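About Carstead Play Lending

Home Boxes Prices Pickup Times About Us Contact

Carstead Play Lending rents play things by the month to home day cares, preschools, after-school rooms and families in Markton and Gondholm. We are a small company. We buy sturdy, simple pieces, sort them into boxes, lend the boxes out, and clean and check everything when it comes back. Then the box goes to the next customer.

The company was started by Štěpánka Rusnák, who ran a home day care in Markton before this. She had a closet full of toys the children had stopped looking at, and so did the day care down the street. The two of them traded closets for a month. When the toys came home again the children treated them as new. A few other day cares asked to be part of the trade, and after a year of driving bags back and forth Štěpánka rented the room on Pell Street and put up shelves. The day care closed when its last group left for kindergarten, and the lending has been her full-time work since then.

We now have over 900 pieces in the collection.

What we lend

Most of what we carry has no batteries and no instructions. We have blocks, arches, rings, cups, scarves, scoops and a lot of bowls. The bowls go out more often than anything else we own. Children pour with them, sort into them, wear them and turn them over to make drums or hills. A set for us is a mix of sizes, each bowl its own color: lime green, turquoise blue, pink, orange and a big red one. We don't insist on matching sets. A mix is easier for children to talk about, and if one bowl goes missing we can replace it without retiring the rest.
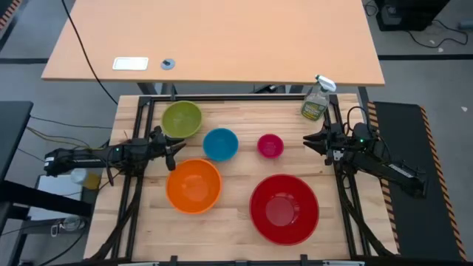 Returned bowls are washed in the sink first and dried on racks overnight. In the morning each one is looked over for cracks, chips and rough edges. A scratch on the inside is fine. A crack of any length means the bowl leaves the collection, and we don't sell damaged pieces on. Blocks and other wooden pieces are wiped with a damp cloth and left to air dry, never soaked. Fabric is machine washed with unscented detergent.

Each box has a card in the lid listing what should be inside. Please leave the card in the box. If something is missing when you open it, call or email us within two days so the last customer can look for it while they still remember where the children were playing.

The boxes

The Starter Box is meant for a family or a very small day care. It has bowls, scoops and a bag of blocks.

The Room Box is meant for a preschool room. It has everything in the Starter Box, plus rings, scarves and one or two large floor pieces. It fits in the back of a hatchback with the seats down.

The Kong Box is our largest. The name came from a Gondholm preschool that had to carry the first one up a flight of stairs. It now comes as 4 smaller crates, which can be carried one at a time, but the name has stayed. It is booked by the month like the others and usually needs to be reserved ahead, especially for July, when the summer programs are running.

You can swap single pieces in any box if you tell us before it is packed. Some customers ask us to leave out the scarves, and some want bowls and nothing else.

Our room

The Pell Street room is where we sort, pack and try things out. There is a wooden work surface for going through smaller pieces, a large light-wood desk, and a hardwood floor in long, pale planks, good for building. We set up new pieces on the floor before they are added to a box. We want to know if they slide on a smooth surface and how much space they need once they are spread out. Rugs hide a lot of problems, so we try things on the bare boards.

The rainbow arches are a favorite for this. They start with red on the outside, then orange, then yellow-green and teal-blue as you go in. Older children build tunnels and bridges with our arch pieces. Younger ones mostly rock them back and forth, or lay them on the floor and put animals in the curve.

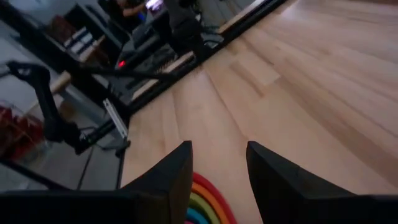

Can we come and see the pieces before we book a box?

Visits are welcome by appointment on any pickup day. Call or email first so that we can have the pieces you are interested in off the shelf. Children may come along and may play with anything that has already been checked in. Please allow half an hour, and take shoes off at the door.

How booking works

A month with us is 28 days, counted from the day you pick up the box. That way pickup and return always fall on the same day of the week. You can keep a box for a second month if it hasn't been promised to someone else. Let us know a week before it is due back.

We deliver in Markton and Gondholm for a flat fee. Customers farther out are welcome but will need to pick up and return the box themselves.

Lost and broken pieces

We expect some wear, and the rental price covers it. You will not be charged for a cracked bowl or a chipped block. Put the broken piece back in the box so that we can cross it off the card. We charge replacement cost for lost pieces only when a large part of a box doesn't come back. Small things often turn up later, and we will take them whenever you find them. Last spring a customer mailed us a single scoop in a padded envelope.

Buying from us

We don't sell new toys. Twice a year we sell pieces we have too many of, at the Pell Street room. They are clean and complete. The dates go up on the home page a few weeks ahead, and customers with a box out at the time get an email first.

Donations

We can take blocks, bowls and large floor pieces in good condition. We can't take stuffed animals, puzzles or anything with batteries. Please ask before dropping things off, as storage is tight in the fall.

Page last updated Sunday, August 11, 2019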